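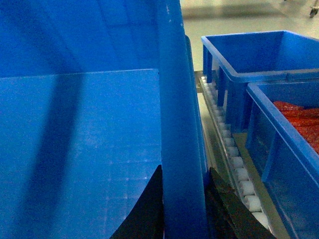 # The Blue Bin Years

A big blue plastic bin. Scuffed along the rim, ribbed on the inside, faint pale marks on the flat parts of the wall. If you have ever moved, or stored, or run a market stall, or had kids, you know this kind of thing and probably own a couple.

I went to Bisham to write about closets. Came back with a notebook full of bins.

Ashley Oakley's fault. She packs up houses for a living, other people's, and has done it long enough to have views on everything that holds anything. Cardboard she puts up with. Wicker she will not discuss. "Give me plastic, give me a proper lip," she told me, standing in a hallway with somebody's lamps under one arm. "The lip is the whole bin."

So, the lip. Look at a decent one sometime. The wall comes up, steps out, steps again, two ridges running side by side. Stiffens the edge so the side won't bow when it's full of books. Gives your fingers somewhere to go. Cheap bins skip it, or do it so thin that it cuts into you by the second flight of stairs. Ashley tests them in the store by grabbing the wall and squeezing. People stare. She doesn't care.

## Scuffs are fine

New bins make me nervous. Too shiny, nothing to go on. What you want, according to Nneka Amadi, is one with some life on it.

Nneka runs Cirniten, a secondhand storage shop in what used to be a tile showroom. Shelving, crates, drawers without dressers, dressers without drawers. And bins, stacked up past my head when I visited. She buys them when offices shut and when farms change hands, and once took 400 off a fruit packer in a single August afternoon, which she describes as the worst heat of her life. Sold almost all of them by the holidays.

Her method is quick. Scratches, ignore. White marks where the plastic catches the light, mostly ignore, unless they sit right on a corner and go milky when you press. That's stress, and it means a crack is coming. Specks and fine lines on the floor and walls, that's just use. Something heavy slid around in there. Good, it held.

"People apologize for theirs when they bring them in," she said. "Why? It's a bin."

She charges $5 for a small one and $25 for the deep ones with ribbed walls. The ribs matter more than the thickness, she says. I had always figured they were for looks.

## Why blue

Asked everybody this. Got a different answer each time.

Ashley thinks it's so you can spot dirt. Nneka says blue is what the packers used and so it's what there is. A man buying hooks at Cirniten said blue hides the sun fading better than red, and he may be right, my red one went pink on the porch in one summer. My own theory is that it's a color you don't mind and don't love, so you never fight over where it goes.

It does one thing badly. Down inside a deep blue bin everything goes dim, and small dark items vanish into the corners. Socks. Cables. A glove. Ashley lines hers with an old white pillowcase when she packs a desk and it works so well I did it to all of mine the same night.

## How she packs one

Got this in the van, so my handwriting is terible.

Heavy goes flat on the bottom, and not too much of it. Half height for books, then stop. Fill the rest with towels, pillows, the coats you weren't going to fold anyway. Tall things against the wall, standing up, never leaning across. Leave a hand's width under the rim so the lid shuts without a fight and the bins sit square when you stack them.

Label the short side - not the lid. You'll stack them and the lids are gone from view. Tape peels off ribbing, so find the flat panel and stick it there. She uses a grease pencil straight on the plastic sometimes, wipes off with cooking oil.

Lift with 2 people if you have to think about it. Carry by the lip or the handles, never by the lid. Everyone does it by the lid once.

## What happens after

Here is where most of us fall down. The bins come into the new place, get shoved in a back room, and stay there through a couple of birthdays. I have one marked ALHASSAN from a sublet on Alhassan Street and I moved out of there three apartments ago. Opened it for this piece. Extension cords, a colander, a lease for a unit in the Allance building that I never even took.

Ashley's rule is that a bin gets emptied or it gets a job. Winter boots by the door. Recycling. Dog food, if the lid is tight. One of her clients keeps a bin in the bathtub for wet raincoats, and I've been thinking about that ever since.

Mine has potting soil in it now. The lid's around here somwhere.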